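From: Golshifteh Khosravi
To: Korness Home Bread list
Date: 5 January 2025
Subject: Re: starter gone sluggish, and the rye question

Omid Dehghan wrote:
> My starter used to double by lunchtime and now it just sits there
> looking sorry for itself. Same flour, same jar, same everything. Do I
> toss it and begin again? Also, has anyone worked out how much rye you
> can put in the Shahbazi loaf before it turns into a doorstop?

Omid, please don't toss it! Mine does this every winter and I used to panic too (I threw out a perfectly good one the first year and I'm still a bit sore over it). I bet your kitchen is colder than it was in the fall. Give it a warmer spot, feed it twice a day for a few days with a spoonful of rye mixed in, and use less old starter each time. By the weekend you should see some life. 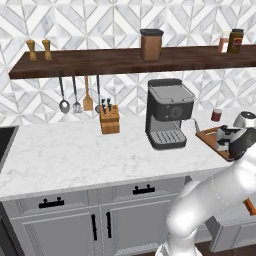 Rye is the part I really wanted to write about, because I've been fooling with that loaf since before the holidays and my family is getting tired of eating the results. Up to a fifth rye, you barely need to change anything, just add a splash more water. Go past a third and it gets sticky and slow, and you have to stop waiting for that nice stretchy feel, it isn't coming. I also like a lot of pepper in a rye dough, coarse, straight out of a grinder like the wooden ones at the left end of the shelf. The stuff that comes already ground tastes like dust to me after a month. Caraway is fine too but Kourosh Farahani will tell you it ruins everything, so take your pick.

My last try was 11 hours in the fridge after shaping, and it was the best one yet. The crust blistered all over and the middle wasn't gummy, though I did make myself wait until the next morning to cut it. That's the hardest step in the whole recipe if you ask me! The one before that I cut after an hour and it stuck to the knife like glue.

Oh, and for whoever was asking about day-old slices: rye wants a longer toast than white bread does, on a lower setting. Two rounds on low beats one on high. Then butter, then more butter. 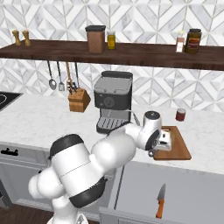 Golshifteh Khosravi
List moderator, Korness Home Bread

A bit of list business while I'm here. The flour order is going in at the start of February, so send me your amounts before then, and please say whether you want the light rye or the dark. Last time I got three messages that just said "rye" and had to guess. Arash Arabzadeh has offered to split the big bags again, bring your own tubs.

And Omid, let us know how the starter does. If it's still flat after a week of feeding, I'll save you some of mine.

Golshifteh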